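Clenby Twin two-arm bench cell
Setting up and looking after

Supplied by Fastden. Part reference CT-53. Page last checked 16th February.

Overview

The Clenby Twin is a bench cell with two arms on one shared work surface. It is sold for handling trials with small, light parts, and for teaching the routines that go with them: picking from a loose group, sorting on to plates, turning a part over and setting it down again. Each arm has a parallel-finger gripper. The cell is delivered with the arms off their plates and has to be levelled, cabled and checked before it is used.

What follows covers mounting, cable routing, the fingers and the regular service work. Programming is dealt with in a separate manual by Zohreh Dehghan, which is packed with the controller.

Mounting the arms

Each arm base is bolted to its own metal plate with 4 bolts. Clean the underside of the base and the top of the plate with a dry cloth first. Grit under one corner is enough to tilt the arm, and the error grows with reach. Fit all the bolts loosely, then tighten them in a diagonal order, a little at a time.

Check the level of each plate in both directions before the arm is fitted, and again afterwards. If the two readings differ, take the arm off and look for dirt or a raised edge on the plate. Packing between base and plate is not permitted. Packing under the plate is allowed, using the steel shims in the fixings bag.

Keep the area between the bases clear until both arms have been driven to their home position at slow speed. One person should stand at the stop button for the first run.

Cable routing

Cables leave the back of each base and need enough slack for the full turn of the first joint. A cable that is tied down too close to the base will pull at its connector long before it shows any wear. Leave one open loop behind the base, wide enough that it does not fold, and fix the cable after the loop.

The run from the wrist to the gripper is the one that fails most often. Turn the wrist slowly by hand to both ends of its travel, with the power off, and watch the cable the whole way. It should never be trapped between the wrist housing and the finger bracket.

Floor cables should be labelled at both ends. Shanthi Mondal, who looks after field repairs at Fastden, asks that the plugs for the left and right arms are marked before anything is disconnected — the connectors are the same on both sides and will fit either way round.

Handling check

After mounting, and after any work on the fingers, the cell is run through a short handling check. Foam letters and plates are used as the test parts. The letters are light, soft and uneven in outline, so a finger that is out of line tends to tip or drag them. Start with letters loose in the middle of the table and have each arm carry some of them to a plate on its own side.
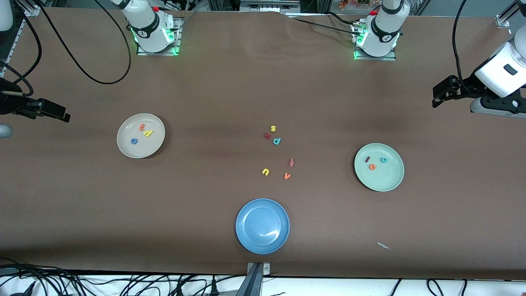

Can the check be run with only one arm fitted?
Single-arm running is supported, provided the empty plate is covered and the second arm is switched off in the cell settings. The shared middle area must be checked again once the second arm goes back on.

A letter that lands tilted is acceptable. A letter that is pinched out of the fingers sideways is a fault, and usually means that one finger sits lower than the other. Repeat the pick from the opposite direction before making any adjustment.

Finger adjustment

Close the gripper on a strip of paper and pull the strip out gently. Resistance should be even along the whole contact face. If the paper comes free at the tips and holds at the root, slacken the bracket screws, close the fingers fully and tighten again. Do not file the fingers. Replacement pairs are matched and should be fitted as a pair.

Service intervals

Every 1,000 hours: inspect the wrist cable, wipe down the finger guides, check the bracket screws, test the stop function on each arm.

Every 2,000 hours: all of the above, plus a check of the base bolts, replacement of the finger pads and a fresh level reading on both plates.

The guides take a thin film of Rullach light grease. Too much will collect dust and slow the closing movement. Wipe off whatever can be seen after one full open and close.

Known faults

Gripper closes but reports open: connector not fully seated at the wrist.

Arm stops part-way through its first turn: cable loop too short, or caught on the plate edge.

Both arms miss by the same amount: work surface has moved against the frame. Run the Shokri alignment routine from the controller menu.

Spares and repair

Finger pairs, pads, wrist cables and shims are held in stock. Base connectors are made to order, and orders placed in August take longer. Repair enquiries go to Arash Kiani at the Fastden service desk, with the serial number of the arm and a note of the hours run.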